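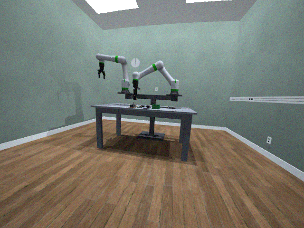 How often should the base bolts on a two-arm bench cell be checked for tightness?

Letay Tekleab
Once after the first 190 hours of running and then every 4 weeks. The Arkus service sheet gives the same interval for both arms. Please record each check in the cell log.

Jenő Bárány
We check ours when the arm begins to shake.

Aguirre Support Desk
The 4-week interval is correct for the Jakance cell. Waiting for vibration is not advised – by that point the arm usually has to be taught its pick positions again.

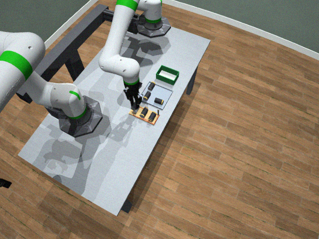 Pick positions should be tested after any work on the base plates, at low speed and with one part type only. Begin with the tray and the board, where the gripper comes closest to a surface. With black cylinders lying at different angles, as on the blue-grey tray, test each angle separately and leave the green bin until last. If the error code 429 appears, stop the arm, check the bolts again and repeat the test from the first position.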